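Part 3: Setting up the cabinet-door task in the simulator
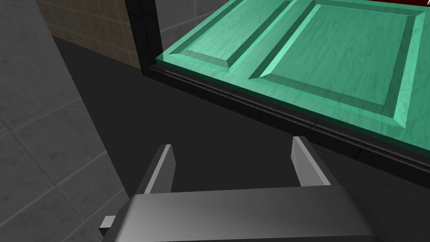 Fig. 3.1 – Gripper camera view in the practice kitchen, green door loaded.

Okay, so by now you've got the software installed (Part 1) and your club login works (Part 2). In this part we load a kitchen, get the arm near a cabinet door, and do your first recorded attempts at opening it. I wrote this up after teaching it to three groups in a row and answering the same questions every time, so if something seems over-explained, that's why.

I'm Sumeya Gebreyes, I look after the simulation side of the club, and my name is on the login screen if you get stuck. Set aside one full meeting for this part. You won't need all of it if things go well, but the first load is slow on the older laptops and people like to play around once they see the kitchen.

Before you start

You need:

A laptop with Tornik installed (Tornik is our simulator front end)
A mouse with a scroll wheel – trackpads work but you'll hate it
One of the club gamepads, or your own if it has two sticks
Your team folder on the shared drive

Close your browser if you can stand to. Tornik wants a lot of memory, and a dozen open tabs will make the arm stutter in a way that feels like a bug in your code. I spent most of an evening last August chasing a "control delay" that went away the second I quit a video call.

3.1 Load the kitchen

1. Start Tornik and pick Workspace, then Open Shared.

2. Choose the project called Kestis. That's our kitchen project, and all the door tasks live in there.

3. In the scene list, type 1197 in the seed box and press Enter. The seed decides the layout and the finishes, so everybody on the same seed gets the same room. We use this one for practice so that we can compare runs.

4. Click Build. The progress bar sits at the end for a while. Let it sit.

5. When the room appears, click Freeze before you touch anything else. The button turns orange.

Note: If your room has different finishes from Fig. 3.1, you've got a different seed. Retype it and build again. Pasting sometimes brings a space along, and Tornik quietly treats that as "pick something at random." I've asked for an error message there and I'll keep asking.

Note: The dark areas are supposed to be dark. The lighting in this kitchen is pretty moody and the floor goes nearly black in places. Please don't turn up the scene lights, because those get saved into the shared project and then everyone's camera images change. If you really can't see, raise the brightness on your own screen.

3.2 Find the gripper camera

Tornik opens with the room camera, the one that shows everything from up near the ceiling. It's nice for showing your parents what you're doing. For the door task we work from the gripper camera, which rides along with the arm and looks out past the fingers.

1. Press C until the label in the status bar says Gripper.

2. Check that both fingers are in view and pointing up the screen, with the gray body of the gripper along the bottom. If you only see one finger, press R to reset the camera mount.

3. Find the door. On the practice seed it's the big teal-green one with the wood grain and the raised panels, and from the starting pose it comes in at a steep slant toward the top right. Everyone tries to straighten it up right away. Leave it slanted for now, we'll fix the approach in 3.4.

4. Click once on the door surface. The status bar should say door_main. If it says wall or floor, you've clicked past it, so try again closer to the middle of the larger panel.

The black trim along the lower edge of the door is a separate object. You can click it and it'll get selected, and then none of the door commands will do anything and you'll think you broke it. Click the green part!

Caution: Don't drag with the mouse while the scene is frozen. Tornik queues up the movement and plays it all back at once when you unfreeze, and the arm goes flying. It can't hurt anybody, obviously, but it can leave the joints in a pose that's really annoying to get out of. Press Escape to clear the queue if you did it by accident.

3.3 Connect the gamepad

1. Plug in the gamepad while the scene is still frozen.

2. Open Input and pick the profile called Asfaw. This is the slow profile. There's a fast one too, and you can have it after you've finished this part.

3. Move the left stick a little each way and watch the little arrows in the corner of the Input window. Left stick is side to side and forward and back. Right stick is up and down and wrist turn. The triggers open and close the fingers.

4. If an arrow keeps drifting with your hands off the sticks, click Zero and wait for the beep.

5. Click Freeze again to unfreeze. The arm is live now.

Take a couple of minutes here to just wave the arm around in the open space away from the door. Squeeze the right trigger slowly and watch the fingers come together, then let them out again. The thing most people get wrong is that forward on the stick means forward for the gripper, so once you turn the wrist, the directions turn with it. If you've flown a drone you'll get used to it fast. If you haven't, say the direction out loud before you push the stick. It feels silly and it works (I still do it on the harder seeds).

3.4 Line up with the door

This is the fiddly bit.

1. Back the arm away until you can see more of the door and its edges. Small pushes on the stick.

2. Turn the wrist until the long edge of the door runs up and down between the fingers. You'll overshoot. Come back slowly.

3. Raise or lower the arm until the gap between the fingers is lined up with the edge you want to grab.

4. Open the fingers all the way with the left trigger.

5. Press the bumper to switch on the distance readout. It shows the gap between the fingertips and the nearest surface, in millimeters.

6. Creep forward until the readout says 40, then stop and let go of everything.

7. Save the pose with Ctrl+S and name it approach_ plus your initials.

Please do save it. The pose file is tiny, and having a good approach to go back to means you don't have to redo the whole lineup every time a grab goes wrong. I'd also write down on paper which way you turned the wrist. Some approaches look fine and then the arm runs out of wrist halfway through the pull, and it helps to know which direction you used up.

Note: The raised panels throw off the readout. If one fingertip is over a bevel and the other is over the flat part, the number jumps around. Slide sideways a touch until it settles.

3.5 Grab and pull

1. Load your saved pose.

2. Click Record. The red dot shows up in the status bar.

3. Move forward until the fingers are on both sides of the door edge.

4. Close with the right trigger. Stop squeezing when the contact light goes green. More squeeze doesn't hold better, it just makes the door shiver.

5. Pull back and let your path curve as the door swings. A door moves on an arc, and if you pull in a straight line the fingers slide off partway.

6. When the angle in the status bar stops climbing, release, back off, and click Record again to stop.

7. Give the run a result (opened, partly, or slipped) and save it to your team folder.

Do 8 recorded runs this way. Yes, keep the slipped ones! The scoring script in Part 5 needs bad runs as much as good ones, and a folder of nothing but successes makes me suspicious.

Caution: Don't hit Undo during a recording. It takes back the last movement but leaves it in the log, and then the run won't play back correctly. If you mess up, finish the run, mark it slipped, and start another one.

3.6 When it doesn't work

The arm won't move at all. Look for the orange Freeze button. If it's orange, click it. If it isn't, unplug the gamepad, count to five, and plug it back in.

The fingers pass right through the door. Contact got switched off. Go to Physics and turn on Solid Objects. Somebody always turns this off to "get a better look" and then saves it.

The door opens by itself when you build. Old copy of the project. Close Tornik, sync your shared folder, open it again.

The view is jerky. Close other programs, then lower Shadow Detail by one step. Leave the other graphics settings where they are, please, for the same reason as the lights.

You get the message "pose unreachable." Your saved approach is too close to the limit of one of the joints. Go back to 3.4 and try turning the wrist the other way.

3.7 Turning it in

Your team folder should have your approach pose and all your recorded runs in it. Add a text file called notes.txt with a few lines on what you tried and what kept going wrong. Spelling doesn't matter, I just want to know what happened. If you're planning to enter the door event at Workorance, put that in the first line of your notes so I can add you to the list, and tell me whether you'd like to drive by gamepad or write a script – the practice slots are different.

In Part 4 we leave the gamepad in the box and have a script do the approach. You'll use the pose you saved in 3.4 as the starting point, so check that it loads before you log out.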